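# Shelf-to-tote picking

*Draft article, Woltden Handbook of Storage and Packing. Rev. 10/08/2025. Needs a second read.*
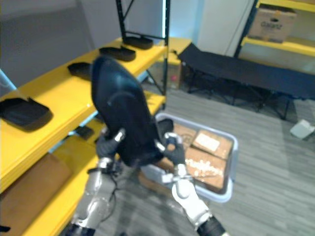

**Shelf-to-tote picking** (also *tote picking*, *piece picking to tote*, in some older manuals *box-off*) is the job of taking single items off open shelves and putting them in a carried or floor-standing tub, called a tote, for packing, checking or moving on. Common in small stockrooms, shoe and sports shops, repair counters, parts stores, schools, mail-order back rooms. The reverse job, tote to shelf, is called *putaway* and uses the same furniture.

The article covers loose, light, mostly soft goods: pads, insoles, shallow trays, covers, cushions. For bottles and glass see *Divided crates*. For clothing see *Folding and stacking*.

## Name

"Tote" from the verb, to carry. In everyday use the word covers a cloth bag as well, but in stockrooms it nearly always means a stiff open tub. "Bin" is used for the same thing in some places and for a fixed shelf box in others, which causes mixups. The handbook keeps *tote* for what moves and *bin* for what stays put.

"Pick" is one item taken once. "Line" is one entry on the list, however many of the item it asks for. A list can have one line and a lot of picks.

## Equipment

### Shelving

Open shelving, boards on uprights, is the usual kind. Metal uprights with slots or holes let the boards be moved up or down. Solid boards suit soft and flat goods, wire shelves leave lines in foam and catch thin edges.

Board color matters more than it sounds. Dark goods on dark boards get missed, above all at the back of a low shelf. Yellow, white or pale gray boards fix most of that. Black pads on yellow boards are about as easy to see as this kind of stock gets. Light goods want the opposite, though few places bother to repaint.

Depth: shallow is better. One item deep is best for picking, two is fine, past that things get pushed back and forgotten. Lowest shelf is normally for packing stuff, spare card, flat boxes, slow stock. The shelf between hip and chest height goes to whatever leaves most often. Top shelf for light things only.

### Totes

Stiff plastic, open top, a rolled or thickened rim for the hands. Gray is common, blue and red also sold. Some have lids, hinged or loose. Lids are a nuisance during picking and useful right after.

Points looked for in a tote:

- rim wide enough to grip with gloves on
- flat floor inside, few ribs
- slightly sloped walls so empties nest
- a place for a label that isn't the rim
- no sharp mold lines inside, they mark foam

Nesting totes save space empty but waste some when full, the slope eats the bottom corners. Straight-sided ones pack better and stack better and take up the whole back room when nobody needs them.

### Flat boxes and card

Cardboard boxes are kept flat until wanted, often in a tote of their own next to the shelf. Keeps them off the floor, keeps the corners square, and the whole supply can be dragged along the aisle. They are laid flat and overlapping, or stood on edge like records. On edge is quicker to sort by size. Flat is quicker to load and takes no care at all, so flat wins in most rooms.

Loose panels of card also serve as shelf liners, as dividers between layers, and as a slide-in floor for a tote with ribs.

### Labels

Shelf labels go on the front edge of the board. Box labels on the short side, or on the top flap where boxes are stored flat. An old label left on a reused box should be covered or peeled, a line through it is not enough. Wrong labels are behind a good share of the returns recorded in the Dumlao sheets (see *Records* below).

## The goods

### Insoles and shaped pads

Left and right. That is the main trouble. Shaped pads look alike until turned over, and a pair made of two lefts will pass a quick look in bad light. Usual fixes: store in pairs, tied or banded; store lefts and rights on different boards; or store single but all facing the same way, toe to the back.

Shiny coverings show finger marks and scuffs. Matte ones pick up lint and cardboard dust. Both should go down face up on the shelf, and face to face in the tote with a sheet between if the list is long.

Foam remembers. A pad left bent under a heavier one for a week may keep the bend. Stacks of seven are the limit given in the Trurnness guide for soft pads, without saying how thick. Firmer ones stack higher.

### Shallow trays

Raised rims. They nest if all the same make, and jam if not. Jammed trays are parted by twisting, never by pulling at one corner, the rim splits. On a shelf they are laid singly with a gap when there is room, stacked when there isn't.

### Odds and ends

Small parts, offcuts, single leftovers of the same material as the main stock. They drift to the lower shelves. A small open box with a label stops it. Otherwise they get picked by mistake as the full-size item, or swept up.

## Method

Order of work, as most manuals give it:

1. Read the whole list first. Not line by line.
2. Set the tote on the floor or on a stand, square to the shelf, close enough to reach without a step.
3. Start with the largest and firmest items, they make the floor of the load.
4. Take from the front of the board.
5. Lift, don't drag. Dragging scuffs the underside and pulls the next one out of line.
6. Turn the item and look at both sides and the edge before it goes in.
7. Place it, don't drop.
8. Mark the line.

Step six is the one skipped when busy. A seam that has opened, a lifted covering, a dent along the rim, all show up best when the item is held upright and tipped against the light. On the shelf they can't be seen at all. Takes a moment.

Large floppy items are held with both hands, one each side, a little below the middle. Held by one end they fold. Held by the very edge the cover can come away from the filling on cheaper pads.

Floor totes mean bending. A low stand or an upturned spare tote brings the rim to knee height or better. Stands with wheels are fine on hard floor, poor on carpet. On carpet a bare tote slides well enough when light and hardly at all when full, so it is placed where it will be lifted from.

## Layout of the room

Small rooms usually run one of two ways. *Wall run*: shelving along one side, floor clear, totes moved along it. *Island*: shelving in the middle, walked round. Wall run needs less space and gives one direction of work, end to end. Island is quicker with two people, and gets in the way with one.

The far end of a wall run turns into a dumping spot. Small boxes on the floor under the last board, tape, a bit of something colored that belongs to another job. The Flitville layout, taught in several stockroom courses, leaves the last bay of shelving empty on purpose and puts a lidded box at its foot for strays. Cleared once a day. Works as long as somebody clears it.

Carpet versus hard floor: carpet is quieter and kinder to dropped goods, but it holds card dust and hides small parts. Gray carpet hides gray parts. Hard floor sweeps clean. Many back rooms were offices first and simply have the carpet they came with.

## Common faults

| Fault | Usual cause | Fix |
|---|---|---|
| Two lefts in a pair | stored mixed | separate boards or banded pairs |
| Bent pads | heavy on soft | firm items first |
| Scuffed faces | dragging, face down | lift, face up |
| Item missed at back | deep shelf, dark board | front-load, lighter boards |
| Short count | list marked before placing | mark after |
| Crushed flat boxes | stood on, stacked under stock | own tote |

Overfilling is not in the table but ought to be. A load above the rim cant be stacked or lidded, and the top item takes all the knocks.

## Records

Paper lists are still the norm in very small rooms. One list per tote, list rides in the tote, signed at the packing table. The Dumlao sheet is a one-page form with 12 lines, a column for shelf, one for count, one for remarks. Its remarks column is mostly left blank, and is the useful one.

A check of 226 filled sheets, done in May for this handbook, sorted the remarks that did exist. Most common was wrong side or mixed pair. Then damage to the cover, then label trouble. Missing stock came well down the list, and in several of those the item was later found on a lower board.

Handheld scanners replace the sheet where goods carry a code. Soft pads often have no flat place for one, so the code ends up on the shelf edge and the picker scans the shelf. Quick, but it tells you only which board was scanned, not what was taken off it.

## Cleaning and upkeep

Boards wiped dry weekly, damp when bare. Totes tipped out and wiped between jobs, corners first, that is where card crumbs collect. Check rims for cracks by running a gloved hand round. A cracked tote is taken out of use at once or it will be picked up again by the next person.

Shelf bolts or clips want a look twice a year. Boards that have been moved are the ones that come loose. Flat boxes: use old ones first, card goes soft in damp rooms and the creases stop holding.

## See also

- Putaway
- Divided crates
- Folding and stacking
- Void fill
- Nesting and stacking totes
- Shelf edge labels

## Notes

1. The Trurnness guide uses "basin" for tote all the way through. Same object.
2. Flitville layout is also written *Flitville end* in course papers.
3. Figures for shelf depth left out of this draft, sources dont agree. To be added.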